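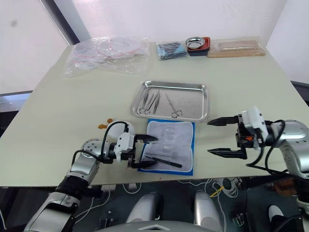 Attachment 1. Suturing table, stains on the bare top to the left of the blue-bordered pad

Helport > Rultedero Skills Rooms > Furniture and Surfaces > Ticket 3137

Ticket 3137: Orange-brown stains on table top do not come off
Opened by: Melaniia Pasichnyk
Opened: 18 January 2023
Assigned to: Orest Kuzmenko
Priority: normal
Status: closed

Melaniia Pasichnyk wrote:

Good morning. I want to report stains on the cream table by the white wall, the one we use for suturing practice. They are small and orange-brown, and you can find them on the left of the white pad with the blue border.

I have already tried the following:
- dry paper towel, no change
- warm water with dish soap, no change
- the ordinary surface wipes from the cupboard, two times, no change

I think it is the iodine solution from the skin preparation exercise, but I was not in the room when it was spilled and I cannot promise this. The stains feel flat under the finger.

Please tell me what I may use. The label under the table says Khattak, and I do not want to damage the top. Another group needs the table tomorrow.

Orest Kuzmenko wrote:

Hello Melaniia, thank you for the photo. Three questions before I suggest anything.

1. Are there stains under the pad also, or only on the bare part?
2. Did anything get on the steel tray or on the instruments?
3. Do you still have the bottle of the solution? I would like to know the name on it.

Please do not use bleach or the scouring powder. On the pale tops the powder leaves a dull place and then we have two problems.

Melaniia Pasichnyk wrote:

Answers:

1. I took the pad away and looked. Under it the table is clean.
2. The tray has no stain. I took out the forceps, the two tweezers and the scissors and looked at each of them, also inside the rings and at the joint. They are clean. I did not find anything on the pen-shaped tool either.
3. The bottle is 600 ml and it says povidone-iodine. So my guess was correct, or at least it is very probable.

I moved the things from the back of the table to the shelf so there is space to work: the bag with the dishes, the folded cloth in its wrapping, the bowl with the container under it, and the long board. The board is still sealed and I left it so.

Orest Kuzmenko wrote:

Good, then we try alcohol first. Take the 70 percent one, put a little on a cotton pad and test it in a corner at the back where people do not look. Wait some minutes. If the color of the top does not change and it is not sticky, lay the cotton on the stains and leave it for one minute, then wipe in one direction. Gloves please, and open the window if it can be opened.

If this does not help, Unnur has vitamin C tablets in the chemistry store. You crush one in a little water and it takes the color out of iodine very well.

Melaniia Pasichnyk wrote:

Corner test was fine. The alcohol made the stains lighter but not gone. After three times I stopped. The smallest ones are not visible any more, the larger ones are now pale yellow.

The window opened but it is very stiff. Should this be another ticket?

Unnur Hviid wrote:

I put six tablets in an envelope with Melaniia's name at the front desk. Use one and keep the others. The tablets must be the plain white ones, the orange flavored kind has its own color. Rinse well afterwards with clean water.

Orest, yes, the window should be a separate ticket. I have written to you about it in October also.

Melaniia Pasichnyk wrote:

I crushed one tablet with a spoon in 20 ml of water, made a cotton pad wet with it and left it on the stains for 12 minutes. When I lifted it the yellow was gone. I rinsed two times and dried with a paper towel. I looked from the side against the light and I see no dull place.

For the next time, I have put a larger absorbent sheet on the list for the iodine exercise. The present pad is good for the instruments, but it is too small if somebody is pouring. Jocelyn Mangubat, who orders for our room, can you tell me if we have the bigger size?

Jocelyn Mangubat wrote:

We have one open pack, 32 sheets left, second shelf on the right. Take what you need and write it on the door list.

Melaniia Pasichnyk wrote:

Found, thank you. I took four. The tray and the instruments are back on the table. From my side the ticket can be closed.

Orest Kuzmenko wrote:

Closing. I added the tablet method to the surface notes under "iodine, pale tops". The window has its own ticket and I will come with the silicone spray after lunch.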